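Progress report to Bevgate, shared kitchens program
Site: Jollemora House, second-floor kitchen
Prepared by: Sang-wook Ahn
Date: 20/04/2022

1. Scope of this period

Work covered the hot drinks counter only. The sinks, the dishwasher and the dry store belong to the next period and are not reported here. The counter serves up to 95 residents and staff on a weekday, most of them between breakfast and mid-morning.

2. Counter layout

The speckled gray countertop was kept. Replacement was priced in the original application and dropped after the surface was inspected and found sound. The money released was moved to storage and small equipment, as agreed in the budget note.

Mugs previously sat in a wall cabinet above the kettle. Residents with limited reach asked for them to be lowered. The cabinet has been emptied and the mugs now hang on a light wooden stand, a single upright pole on a round flat base, and a black wire rack. Stands are placed at the back of the counter so that milk and other items in use stay in front. A white mug with a thin loop handle was chosen as the standard item. 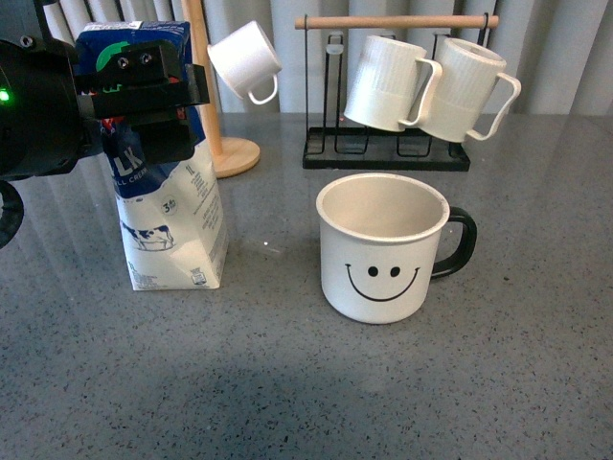 Milk is bought in one-liter cartons of full cream. The two-liter bottles used before were heavy when full, and several residents could not pour from them with one hand. Cartons are set out upright beside the mugs at the start of each service and go back to the refrigerator at the end. Opened cartons are dated on the top fold. Any carton open for more than three days is discarded and entered in the waste log.

3. Spending

Stands, mugs and fitting came to $707 against the $3,000 allowed for small equipment. The Pimport invoice for the stands is attached. The Jireš order for shelf liners has not been delivered and is not included in the total.

4. Open items

The base of one stand rocks slightly and needs a felt pad. Labels for the refrigerator shelves are drafted but not printed. Waste log entries were incomplete for 7 days in the period; those days have been left out of the milk figures in the annex.

5. Next period

Dishwasher loading area and dry store. A request to carry unspent small equipment money forward to September will be sent separately.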